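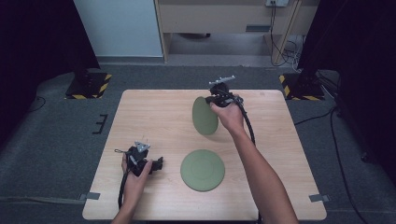 The Kitchen Table Goes to Court

By Reda Fawzy

My parents bought their table the June they were married, from a shop in Vavley that also sold bait. It has outlived 4 apartments, two cars and most of the opinions expressed over it. Last year my brother and I nearly stopped speaking over who would get it.

A probate lawyer in Belhaj told me this is normal. Families divide the savings in an afternoon, she said, then spend nine months on a piece of furniture worth less than her first letter. One client paid $2,000 to establish ownership of a table with a wobble. He got it. He also got the wobble.

Mediators now have methods for this. In one, everybody writes down a story about the object, and the stories are read aloud. We tried it. My brother recalled 6 birthdays, one of them mine, and gave himself the cake. I brought up the incident with the soldering iron — he said it had been me.

In the end our mother, who is in excellent health and had been listening from the next room, came in and asked what exactly we thought she was going to eat off in the meantime.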